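Should a Home Shop Build a Towel Folder?
Speaker notes, Trondstead shared workshop, Thursday evening session
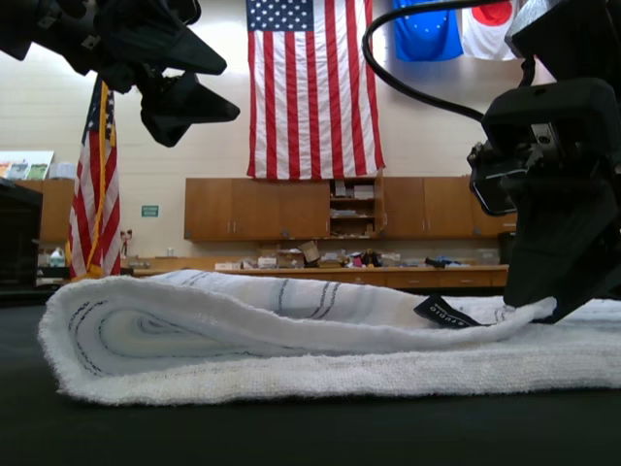
Start with the money, because people will ask anyway. The Omier build has two arms, two grippers and a used controller, and the parts list stands at 2,545 dollars. That leaves out the table and all the evenings. For that price I could send my towels out for years. Say this early and let them laugh. Then get to the hard part, the thin edge. Point to the lowest finger on the right, pressing down on the end of the towel where it pinches the flap. A flap of terry cloth is a kind target. It's thick, it's fuzzy, it has stripes you can line things up against. Look at the left end of the flap, though, rolled back on itself in a curl. A person flattens that with a palm and never thinks about it. Our code has to know the curl is there first.

Pause. Ask who has tried to get a machine to pick up cloth. Wait for hands.

What the build plans claim

The Ambaye plans we started from say "folds household linen." I'd like to know whose. Their test log lists 300 folds, all with the same towel, laid down the same way each time. I have no quarrel with the people who wrote it, they shared their files and answered my mail. But a log like that tells you the arm can repeat itself. It says very little about a basket of wash.

Read out the line from the plans about "minor tuning." Our minor tuning took from January until the weather got warm.

Where the time went

Cable routing. Leave a big loop at the gripper and it swings, pull it tight and the wrist stalls. We redid ours more often than I want to admit.

Grip force. Too light and the cloth slides out. Too hard and the finger drags the whole stack along the table.

Labels. Skip this one if we're running late. A stiff little tag on an edge is one more thing for the finger to catch, and the plans never mention tags at all.

The software question

Somebody will bring up Mimomden. It's the package that learns from recorded runs, and its guide asks for 3,000 of them before you should expect much. I got through 20 in one evening and my back hurt. Do the division out loud -- 150 evenings, if nothing breaks. Something will break.

I may be wrong here. If anyone in the room has had good results with fewer runs, give them the floor and sit down for a minute.

What I would build instead

A single arm, a fixed clamp on the table edge, and one fold. Get that to work on five different towels before buying the second arm. Show the clamp sketch on the whiteboard, don't pass it around, it's the only copy.

Questions. Keep the safety one short: the stop button goes where your other hand is. Parts list is on the clipboard by the door.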